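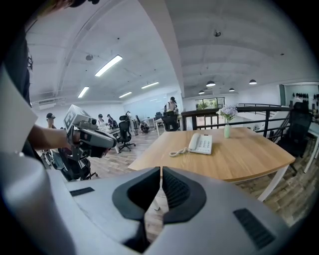
According to Imad Nseir, the first weeks of a robotics club should be spent only on holding things, and he repeated this to every new member until we all could say it together with him. I did not agree in the beginning. I wanted to write code from the first evening. Now I think he was right, and this page is a small record of our autumn term at the Amcombe student robotics club, October 2026.

Our project has the name Clolerow. The task is to teach a gripper to pick up ordinary office objects, and before the software can learn it, people must do the movement by hand many times. We work with handheld grippers, usually in pairs.

The telephone with the coiled cord, on the table next to the flowers. The handset is our most difficult object this term — the cord pulls it to the side when you lift, and you must correct with the wrist.

The white cube with black square patterns sits on top of the second gripper. Catherine Baird wrote our guide for the markers, and new members should read it before they take a device from the shelf.

Our goal for the term is 99 good recordings of the handset task. We have 93 now. A recording is good when the grip is slow and the handset comes back to its cradle without a second try. Kenneth Cruickshank checks them all, and he is strict — my own first 12 were refused.

In December we will show Clolerow to the other student clubs. If you want to join before that, write to Keir Hepburn. You do not need experience, but please bring patience and short sleeves.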